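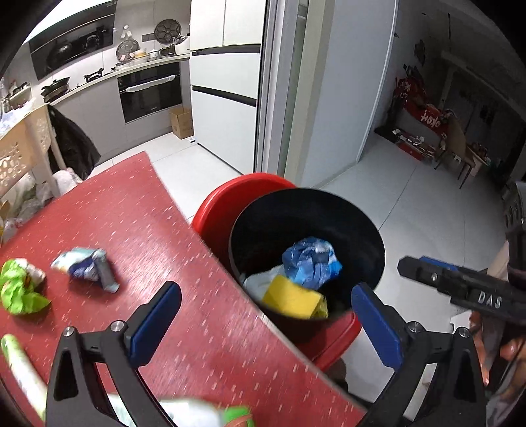 One of two solar inverters recording a lower yield

Posted by Savside Hall Management, Friday, March 12, 2021

Our building has 36 solar panels on a single south-facing roof, divided equally between 2 inverters supplied by Grerier. The panels are of the same make and were fitted at the same time. Over the past year the second inverter has recorded 1,014 kWh less than the first. The display shows no fault code, and the installer is no longer trading.

The difference was small in summer and became plain in November. We have read the meter by hand each week and the readings agree with the display, so we do not believe that this is a recording error.

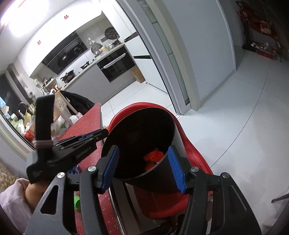 We should be grateful for advice on what may be checked from the ground before we pay for scaffolding. We would also like to know whether the panel warranty would cover a loss of this kind.

Idumance Energy Desk

A gap that widens in winter on panels facing the same way points first to shading. When the sun is low, a chimney, a vent pipe or a tree on neighbouring land can throw a shadow that misses the roof altogether in June. If the panels are wired in a single string without optimisers, shade on a few of them may reduce the output of the others.

We suggest the following order of work.

Download the power readings for one clear day from both inverters and lay one curve over the other. A dip at the same hour on each clear day suggests shade. A curve that is lower from morning to evening suggests a wiring fault, a failed panel or a wrong setting. 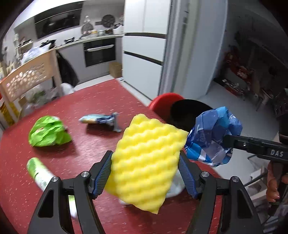 A yellow foam sponge held between blue grip pads.

Compare the direct current voltage shown by each inverter at midday. If the strings are of equal length, the two values should be close. A clear shortfall may mean that a bypass diode has failed or that a panel is not contributing. Please do not open the isolator or part any of the connectors - the cables remain live in daylight, and this is work for a qualified electrician.

As to the warranty, cover for panel output does not normally extend to shading. You will need the serial numbers and the handover papers in any case.

guerra_roofing

had the same on ours, was a tree. 6 panels shaded from lunchtime on. got it cut back and the two sides were nearly level after. check who owns the tree first

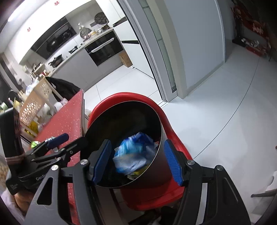
Round black bin in a red holder, with plastic bags inside.

Savside Hall Management

Thank you both. The curves show a dip on the second inverter each clear afternoon, and the midday voltages are close. We have written to the owner of the adjoining land and will report further once a reply has been received.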